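Repair Should Be Written into the Way Public Bodies Buy

Opinion
15 March 2024

Public bodies in this country spend a great deal of money on office equipment, and they spend it with care. Tenders are advertised, bids are scored and contracts are signed in good order. Yet the question of what happens to a machine after its warranty ends is seldom asked at the point of purchase, when the buyer is in the strongest position to ask it.

The experience of Cornville is instructive. When the town's libraries renewed their public computers, two suppliers reached the final stage. Humico offered the lower price. Stumico offered a slightly dearer machine, together with a list of spare parts and a promise to keep those parts on sale for seven years. The scoring scheme gave no marks for the second offer, and the contract went to Humico. The officers concerned followed their rules correctly. It is the rules that deserve attention.

A failed power supply or a worn fan should not bring the life of a whole computer to a close. Where the case can be opened with ordinary tools and the part can be bought by anyone, the work is modest and can be done locally. Where the part is sold only to approved agents, or is not sold at all, the machine is written off and a new one is ordered. The cost of that second machine does not appear in the original tender, although it was in large measure decided there.

It will be objected that repair takes staff time, and that older equipment uses more electricity and may no longer receive security updates. These are fair points. Some machines ought to be retired, and a policy that kept every one of them in service would be a poor policy. The proposal made here is narrower. Buyers should know, before they sign, how long parts will be available, whether the service manual is open to them, and what the common repairs will cost. They should then give those answers a fixed share of the marks.

The Eren scheme, under which several neighbouring councils hold a shared stock of parts, shows that the burden need not fall on each office alone. Its terms come up for review in August — a suitable moment for other councils to consider joining. Smaller authorities in particular have much to gain, for they rarely buy in numbers large enough to obtain good terms by themselves.
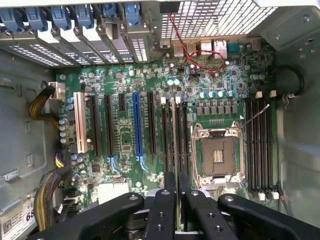
Schools should be included in any such arrangement from the outset. They buy separately at present, often late in the financial year, and they have the least room in their budgets for early replacement.

9 comments
2 shares

Related items
Who Pays When a Lease Runs Out?
Library Opening Hours and the Evening Reader
The Case for Plain Contracts
School Budgets: A Longer View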